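March
Posted by the blog's owner in Books & Publishing
123 shares | 4 comments

I went to the Prelham book fair and came home with a sore back

I've been telling myself for years that I'd go to the Prelham fair, and this time I finally bought a ticket before I could talk myself out of it. It's a trade fair mostly, with one afternoon when regular readers are let in, and I went for the whole thing because I write a little (very little) and wanted to see how the sausage gets made.

The train from Trarnport gets in at ten, and by the time I'd found the hall the coat line was already out the door. Skip the coat line! Carry your coat. I stood there so long I missed the start of the first talk, on how small presses pick what they publish, and had to sneak in at the back next to a very loud radiator.

What I did catch was great. The editor on stage was from Ondrejka, a press I only knew from their translated crime novels, and she said they'd had 2,000 manuscripts come in last year and published nine of their own finding. Everything else on their list came through agents or from writers they'd already worked with. You could feel the room sag a bit. Somebody asked whether it was worth sending anything in cold, and she said yes, but please read one of our books first, which got a laugh and then a lot of people looking at their shoes.

After that I wandered. The big houses have the stands near the doors, all carpet and coffee machines, and you can't really talk to anyone there without an appointment. The fun is upstairs! I spent ages at the Unmont table, where they do poetry and short essays in those skinny paperbacks, and the guy minding it talked me through what a print run costs them. I won't repeat the numbers because I wrote them on my hand and then washed it. The gist was that paper had gone up again and they'd rather print fewer copies and reprint than sit on boxes.

I bought 2 books from them and 4 more elsewhere, so there's the sore back explained.

The panel I'd been looking forward to, on who gets reviewed and who doesn't, was kind of a letdown. Four critics who all agreed with each other, and the microphone kept getting passed around so politely that nobody finished a thought. I'd have liked a debut novelist up there, or a bookseller, somebody with a bone to pick. The questions at the end were better than the panel.

Lunch was a cheese roll, overpriced. Bring your own and eat it on the steps by the river side.

I left at five with a bag of catalogs I will absolutely read, and I've been back at my own pages every morning this week. Would I go again? Yes, but only for the one day, and in flatter shoes.

Comments (4)

inkandtoast: The Unmont essays are so good, which ones did you get??

marginalia_mom: Agree about the critics panel. I left halfway through and got a seat for the translation one, much livelier.

pagesix_not: Is there parking or is it train only?

slowreader: There's a lot behind the hall but it fills up by nine. Take the train.

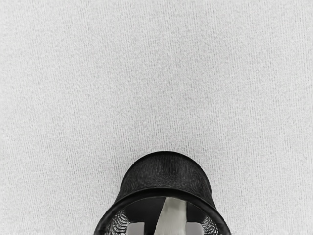

Black mesh cup, on its side.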